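Review: the Wurnitz hand steamer, after a full winter of use
Posted in Clothes Care | 414 shares | 2 comments

I have hated ironing for as long as I've owned shirts, so when the Wurnitz steamer went on sale in December I bought one on the spot, didn't read a thing about it, and hoped for the best. I love it! I've used it nearly every morning since, and I want to get into the details, because the box tells you very little.

First, what it is. A handheld steamer with a tank that clips in under the handle, a trigger, and a brush that snaps over the front. You fill it from the tap, wait for the light to go green and off you go. The cord is nice and long (my old Pacheco had one so short I had to press things standing next to the toaster), and it swivels where it meets the handle, so it doesn't fight you when you go around a collar.

The steam itself is the best part. It's strong and steady, and it doesn't spit once it's properly warmed up. Linen is still linen, you'll need a couple of passes and some patience, but cotton shirts hang straight in no time and knits come back to life. I did a wool coat on Monday that had been squashed in a suitcase and it looked great for dinner.

I do most of the big stuff on a hanger on the back of a door. Small things I do flat on the white table, and that table has seen some life.

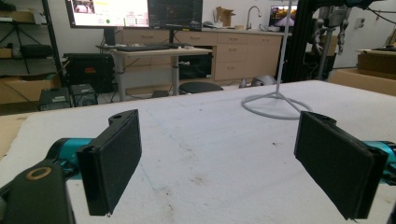 Giso wrote in to say the flat method never worked with the Wurnitz, because tilting it forward made it gurgle and drip, and that a folded towel under the fabric and a half-full tank cured most of it. I tried the half-full tank and yes, much better! The towel I could take or leave on cotton, but for anything with a lining I'd use it. It soaks up the extra damp and you don't get that clammy patch on the underside.

Now the accessories. The brush is great on coats and useless on anything thin, where it just drags. The little crease clip I thought was a gimmick, and now I use it on every pair of pants I own. It doesn't give you a razor edge like a real iron would, but it's a decent line that lasts through a day at a desk. There's also a heat mitt in the box. It's a bit stiff and big on me, but wear it, especially for cuffs, where your fingers get very close to the business end.

Ties and bow ties were the surprise. I'd always been scared of flattening them, so they never got touched. With steam you hold the head a little way off, let the fabric relax, smooth it by hand and leave it lying flat until it's cool. No shine, no hard creases. Try the back first if you don't know what it's made of.
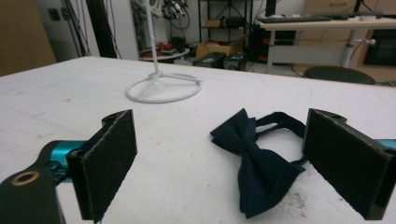 What I'd change

The tank is small. I get 2 shirts out of a fill, maybe a scarf on top, and then it's back to the sink. The Wumberg model a friend lent me holds more, but it's so heavy that my wrist gave up before the water did, so I'd still pick this one. The filler cap is fiddly with wet hands, and I wish the light were on top where you could see it while you work.

Would I buy it again? In a heartbeat. Keep a cheap iron in the closet for linen and tablecloths, and let this do the rest.

2 comments | Share this review

Recent in Clothes Care
Wooden hangers or velvet ones?
Getting deodorant marks out of dark cotton
A sweater shaver that doesn't eat sweaters
How I store winter coats

Contact | Copyright | Back to top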